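Why Does Coffee Smell Better Than It Tastes?

Sneak a sip of a grown-up's coffee and you will probably make a face. Sniff it, though, and it smells wonderful. Who is tricking you?

Your nose and your tongue, working as a team. Your tongue is good at a few simple jobs: sweet, sour, salty, bitter and savory. Coffee has plenty of bitter in it, and your tongue does not like bitter. Lots of poisonous plants are bitter, so it sounds the alarm. It has no manners about this.

Your nose is much fussier. It can tell apart a huge number of smells, and roasting a coffee bean makes hundreds of them. Raw beans are green and smell a bit like grass. Heat turns them brown and toasty, much as it does with bread.

Try it yourself! Hold your nose and chew a jelly bean. Sweet, and not much else. Now let go - there's the cherry. Or the popcorn, if you chose badly.

So why do adults drink the stuff? They got used to it, and many add three sugars. Ask them about that.

Words by Boris Yordanov
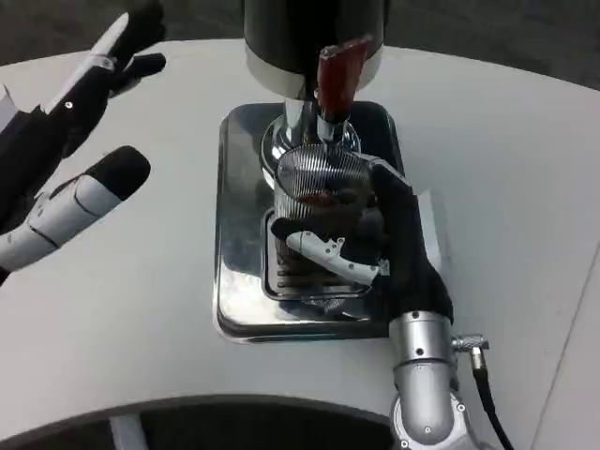 A coffee machine on its shiny base.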